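Spray Bottle Acting Up? Fix It Before You Toss It

I love a good spray bottle. I use one for the windows, one for the houseplants and one for ironing, and every one of them has quit on me at some point. The great news is that most dead sprayers can be saved in 10 minutes with stuff you already have in the kitchen!

What you need

A bowl of warm water
White vinegar
A sewing pin
An old toothbrush
A drop of dish soap

Step 1: Empty it and take off the head

Pour whatever is left into a jar with a lid and label the jar. If it held a store-bought cleaner, rinse the bottle and pump plain water through the head before any vinegar comes near it. Never mix vinegar with bleach, not even a leftover splash.

Unscrew the collar, the ring that joins the head to the bottle. If it's stuck, run it under warm water and try again with a rubber glove on. The ridges give you plenty to hold on to.

Step 2: Soak

Mix equal parts vinegar and warm water in the bowl and drop in the whole head, tube and all. Squeeze the trigger a few times under the surface so the mix gets pulled inside (very satisfying, lots of bubbles). Leave it for 20 minutes. We have hard water here in Gutow, so I often let mine go longer.

Step 3: Clear the nozzle

If your nozzle has a cap that twists off, take it off. Poke the pin gently into the hole and wiggle it. Scrub the front with the toothbrush, then squirt clean water through until the vinegar smell is gone.

Step 4: Check the tube

Push the tube firmly up into the head. A loose tube sucks air, and then you can pump all day and get nothing. It should also reach nearly to the bottom of the bottle. Mine had popped out on 6 different bottles before I learned to look there first!

Step 5: Put it back together and test for leaks

Fill the bottle halfway with plain water, screw the collar down snug and tip the bottle on its side over the sink. Watch the spot where the collar meets the neck.
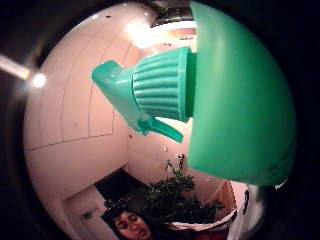 Step 6: Fix a drip

If water creeps out at the neck, unscrew the head and look for a thin washer inside the collar. Flip it over or rinse off any grit, then tighten again. Still dripping? Try a head from another bottle with the same size neck. I keep a few spares in a drawer for exactly this.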